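Kitchen Cell Safety Inspection: Gripper Release Fault, Follow-Up Check

Site: Magaña building, test kitchen, counter cell B
Arm controller software: Flasell
Gripper and mount: Plidel
Date of inspection: 05/04/2018
Reason for inspection: unplanned release of a held object, logged at cycle 2,579
Status of cell: restricted use until open items are closed

Summary of fault

During a repeat pick-and-place run the gripper opened while the arm was still moving to the place position. The object, an empty ceramic cup, fell to the counter and broke. No one was inside the marked area. The controller did not raise an alarm and started the next cycle with nothing in the fingers. The operator pressed the stop button. The log shows the grip signal dropping out 3 times in the cycles before the release, each time too briefly to trip the fault timer.

Marking: P = pass, F = fail, C = pass with comment, N/A = not applicable.

Section 1. Stops and power

1.1 Emergency stop at operator station cuts arm power. P
1.2 Emergency stop at the door cuts arm power. P
1.3 Arm holds position on loss of power. C
Comment: Slight sag at the wrist before the brake engages. Within the limit on the Plidel data sheet. Recheck at next service.
1.4 Gripper stays closed on loss of power. P
1.5 Gripper stays closed on loss of grip signal. F
Comment: Direct cause of the release. The default state in the Flasell settings was "open" for signal loss and "hold" for power loss. Both must be "hold". Setting changed and saved during this inspection. The old value came back after a cold restart, so the item remains a fail until the startup file is corrected.

Section 2. Cables and connectors

2.1 Cables free of cuts, kinks and crushed spots. P
2.2 Connectors fully seated and locked. F
Comment: The gripper signal connector was seated but the lock ring was not turned home. Moving the cable by hand reproduced the dropout. Ring tightened and marked with paint pen.
2.3 Slack enough for full wrist rotation. C
Comment: Enough for the current program. Not enough if the wrist limit is raised again.
2.4 Strain relief fitted at both ends of signal cable. F
Comment: Missing at the arm end. Part on order from Zodwood.

Section 3. Gripper

3.1 Finger pads clean and not worn through. P
3.2 Finger screws tight. P
3.3 Grip force matches value in program. C
Comment: Program calls for 44 percent. Measured force was slightly under. Acceptable for an empty mug. Do not run filled containers at this value.
3.4 Grip check performed before lift and again before travel. F
Comment: Only the check before lift was active. A second check has been added to the program but has not been signed off.

Section 4. Work area

4.1 Floor markings visible. P
4.2 Cooktop locked off at the breaker during arm tests. C
Comment: Breaker was off. No tag on it. Add tag.
4.3 Loose items outside the travel path. F
Comment: The program has no knowledge of anything on the counter except the object being picked. Computers, mice and small cases are to be cleared before a run. Same finding as in the previous inspection.
4.4 Clamps on the breadboard platform tight. P 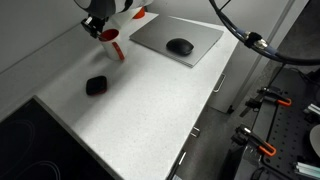

Section 5. Software and logging

5.1 Fault timer shorter than one move segment. F
Comment: Timer was 1,000 milliseconds. The dropouts were all shorter than that. New value to be set after bench testing.
5.2 Signal dropouts written to log. P
5.3 Signal dropouts shown to operator. F
Comment: Written to log only. A screen message is needed at first occurrence.
5.4 Program stops when a cycle ends without an object. F
Comment: See summary of fault.

Section 6. Open items

a. Correct the startup file so that the "hold" setting survives a cold restart (1.5).
b. Fit strain relief at arm end (2.4).
c. Sign off second grip check (3.4).
d. Tag breaker (4.2).
e. Clear counter before each run and add this to the start sheet (4.3).
f. Set new fault timer value, add screen message and empty-cycle stop (5.1, 5.3, 5.4).

Until items a, b, c and f are closed, the cell may be run at reduced speed only, with an operator at the stop button. Unattended runs are not permitted. Repeat Sections 1, 2 and 5 in full after any change to the controller or gripper cable.

Contact | Copyright Magaña Test Facilities | Back to top

This site uses cookies to remember your settings. By continuing to use this site you accept our cookie policy. Accept | Manage settings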